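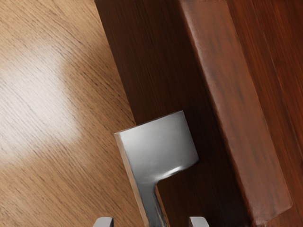 Wrist view in the sim, fingertips either side of the handle stem.

Quick one becuase I have a run going. Opinion: stop buying wrist cameras before you've argued about fingers.

We've been comparing two grippers on the Etthorpe arm, all simulated cabinets so far. The Mustia jaws are short and blocky. The Dekari ones longer, thinner, 70 mm of reach. Same controller, same 15 handle poses, 1000 episodes each. And everybody in the group wants to talk about image resolution.

Look at the view though. Short jaws, you get two little tips at the bottom and a whole lot of wood. The policy has to guess where contact is. More pixels gives you more wood grain. Great.
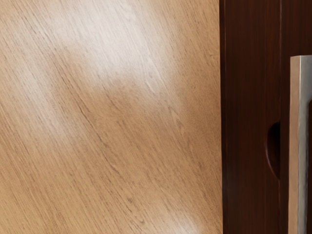
And wood is what trips it up. Glare on a pale surface, dark panel next to it, one hard edge between. Our detector loves that edge. Loves it more than the handle. Swapped the camera model 4 times in June and the edge won every time. Turning the light down helped more than any of them, which annoyed me.

So my ranking. Finger length first. Then where the camera sits, then lighting, then controller gains. Sensor dead last. Öztürkmen's guide has it nearly upside down and I think thats from testing on plain gray boxes. Try it on brushed metal.

Yes, long fingers flex. Yes, you'll retune. Still cheaper than a new camera mount and another month of calibration.

Dekari numbers go up when the run finishes. Haven't tried either one on a real door yet.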